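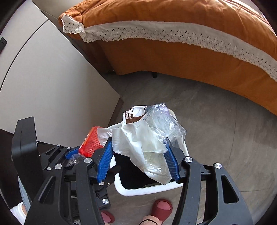

Bag-to-bin task, hand-held gripper, seen from the gripper's own camera.

Trernach open day recordings

README, second revision. The first one was written by people who wanted you to like the data. I was asked to check it before it went out and ended up rewriting most of it.

What this is

A small set of household tidying recordings made at the Trernach open day in July. Visitors were handed a two-jaw gripper with a camera on it, given a short task, and recorded doing it. There are 156 recordings in the release. The organizers, Sonik, announced 2,000 during the opening talk. I asked Raphaël Texier where that number came from and he told me it was a target for the whole program, over several sites. The slide did not say that.

The gripper is moved by a person's hand the whole time. I mention it because at least two visitors I talked to went home thinking they had seen a robot learn to take out the trash. They had seen a person put trash in a bin with a heavy pair of tongs. A robot arm was shown separately in the afternoon, running a policy trained on other data, and none of that session is included here.

Tasks

bag_to_bin: pick up a plastic bag and put it in the waste bin
bottle_upright: stand a fallen bottle up
cloth_fold: fold a dish towel once
slipper_pair: put two slippers side by side

The first task has by far the most recordings. It was the one closest to the entrance.

Layout

recordings/ one folder per recording
recordings/*/video.mp4 camera on the gripper
recordings/*/grip.csv jaw opening, with timestamps
recordings/*/notes.txt free text, often empty
tasks.csv task name and outcome for every recording
exclude.txt see below

Outcome labels

Outcomes are "success", "partial" or "fail". They were entered on the spot by whoever was running the station, which in the morning was Obsa Teshome and after lunch was mostly whoever was free. I went through the bag recordings again myself. The morning labels hold up well. The afternoon ones lean generous: a bag hanging over the rim counts as a success in some of them and as partial in others. I changed the ones I was sure of and kept the original value in the column outcome_original. Please don't quote a success rate from this set. It would tell you how the visitors did and how kind the labeler was feeling.

Known problems

Plastic bags are hard for this camera. Thin, shiny material throws back the light and the edges come and go. Marleny Apaza from Lencho, who has worked with deformable objects a lot longer than I have, thinks this makes the recordings useful. I think it makes them useful for testing and poor for training, and we left it there.

Feet get into the view. People stand close to the thing they are picking up, and the camera looks down. If your model treats the floor area as static background, check this first.

Jaw opening was zeroed in the morning and not again. Expect drift in grip.csv after noon – how much, I can't say, as there was no reference measurement at the end of the day.

The room did not change enough. The organizers call the setup "diverse home environments" in their flyer. Moving the bin a couple of steps does not give you a second home. Jocelyn Tremblay is recording a follow-up in Urville with different rooms, and I would wait for that before claiming anything about generalization.

Recordings listed in exclude.txt are either truncated or have the station operator reaching in to help. They are still in the folder. Filter them out yourself.

Size

Video is around 400 seconds per task station per hour once the idle time is trimmed, less than I expected from a room that busy. Most of the hour went to explaining how to hold the gripper.

What I would use it for

Checking whether a grasp detector copes with crumpled plastic. Looking at how first-time users approach an object, which is honestly interesting – a lot of them come in too steep and squeeze twice. Trying out a loader before the bigger set arrives.

I would not use it to compare policies.

Contact

Mesfin Kahsay looks after the files. Label corrections go to him as a changed tasks.csv with your initials in the last column. Complaints about the tone of this README can go to me through him.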